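Potlow — a folding and laundry log

Hi! Potlow is my collection of notes and pictures about dealing with household linen: sheets, pillowcases, tea towels and the odd tablecloth. I started it in January after a long argument with Yasir Qureshi over whether a fitted sheet can be folded at all (he says yes, I'm still not convinced).

There are 137 entries so far, split over 12 folders, one folder per kind of item. Each entry has a short text file with what the item was, how it was meant to be folded and anything that annoyed me while I was at it. White things are the worst to sort afterwards — they all look alike, so please read the text file before you relabel anything!

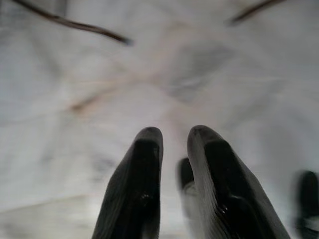

Pale fabric, heavily blurred, with two thin dark lines across the upper part.

I've kept the blurry ones in. If you only want sharp pictures, use the list in sharp.txt, which Ciarán Costello put together and which he's much fussier about than I would be.

Folding styles are marked 1 to 3. Style 1 is in half and in half again, style 2 is in thirds, and style 3 is rolled (lovely for towels, hopeless for a duvet cover). Anything I gave up on is marked "heap", and yes, there are quite a few heaps in the sheets folder.

Wash labels were typed in by hand, so expect spelling mistakes. Tell me if you find one and I'll fix it in the next tidy-up. Last changed Aug 23, 2023.

Related
Lallgate — airing cupboard notes
Kvaran: towels and flannels
Grostine ironing list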